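About Katatby Kitchen School

Last updated: May
Reading time: 4 minutes

Katatby Kitchen School provides instruction in the everyday work of keeping a household kitchen: storing food, wrapping leftovers, arranging drawers and shelves, and cleaning down at the close of the day. The school is operated by Jurnov, a training organization with offices in Machala, and is open to adults of any background. No previous study is required for admission to the introductory courses.

The school began as an evening class on food storage, held in a rented room above a hardware store. Enrollment in the first term stood at 33. The class was repeated the following term at the request of students who had been unable to obtain a place, and a second class on pantry arrangement was added soon afterward. Jurnov took a lease on the present building once it was clear that the rented room could not hold both groups. The Katatby name was kept from the street on which the first class met.

Our Purpose

The school exists to teach household skills that were once passed along at home and are now often picked up by trial and error. Cooking itself is covered elsewhere by many capable institutions, and our courses touch on it only where it affects storage. A student who can prepare a good soup may still be unsure how soon to refrigerate it, what to cover it with, or where it should sit on the shelf. Our curriculum is concerned with those questions.

We hold that a well-kept kitchen is within reach of any household, regardless of its size or the cost of its fittings. Instructors are asked to teach with ordinary supplies and to avoid recommending purchases that a student does not need. Where a course calls for a particular tool, a lower-cost substitute is demonstrated in the same lesson.

Courses of Study

The school offers 4 courses, each of which may be taken separately.

Food Wrapping and Storage is the oldest of these and remains the most heavily enrolled. Students practice covering bowls, wrapping cut produce, portioning meat for the freezer and labeling containers. Considerable time is given to plastic wrap, which causes more frustration among new students than any other supply.

Drawers, Shelves and Counters addresses the arrangement of tools and dry goods. Each student draws a plan of the kitchen at home and revises it over the length of the course.

The Weekly Reset sets out a routine for clearing the refrigerator, wiping down surfaces and preparing a shopping list from what remains.

Small Kitchens is intended for residents of studio apartments and shared houses. It draws on material from the other three courses and adds a unit on vertical storage.

Facilities

The teaching kitchen occupies the ground floor of the building and is divided into workstations with shared sinks along the rear wall. A supply room adjoins it. The room holds up to 1,000 items for loan, including containers, clips, liners, racks and wraps, and enrolled students may borrow from it during the term. Items are to be returned clean and dry.

A reading room on the second floor contains 700 books and pamphlets on household management, a number of them donated by the Brirkmont Home Economics Society when its own library closed. The pamphlets may be consulted on the premises only.

How We Teach

Lessons are conducted at the counter. An instructor demonstrates a task once at full speed and once slowly, after which students repeat it at their own stations. Printed notes are distributed at the end of the lesson so that attention stays on the work while it is under way.

Supplies are drawn from several countries, and students learn to handle the different forms in which the same product is sold. Plastic wrap, for instance, may be packed in a carton with a cutting edge, supplied on a bare roll, or made to be torn by hand.
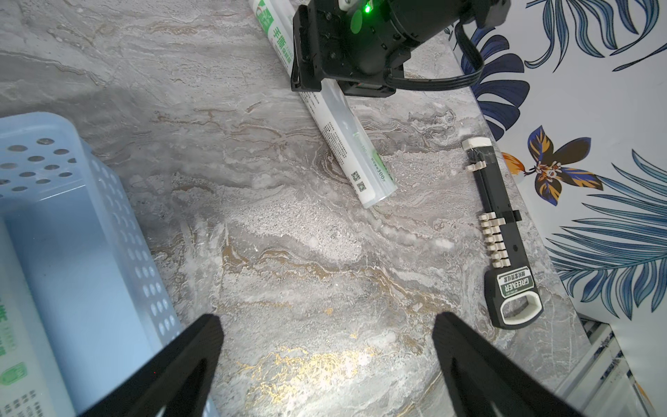 One former student wrote to the school that she had fought with plastic wrap for most of her adult life and had never been told to pull it low and flat across the bowl, and that the first lesson had changed how she put away dinner. She asked that more time be given to wrapping awkward shapes such as halved melons and the heels of loaves. A unit on irregular foods has since been added to the course.

Students receive a written evaluation at the end of each course. The school does not issue grades.

Admission and Fees

Applications are accepted throughout the year. Fees cover instruction, printed notes and the use of supplies in class. Reduced fees are available to applicants who are retired or receiving public assistance, and requests should be submitted with the application form. Evening lessons begin at 6:30 p.m., and the building opens half an hour earlier.

Groups wishing to arrange a private course may write to the Jurnov office in Machala.

Related pages

Borrowing from the Supply Room
Notes on Wrapping Irregular Foods
The Brirkmont Pamphlets: A Reading List
Planning a Small Kitchen
Application Form and Fee Schedule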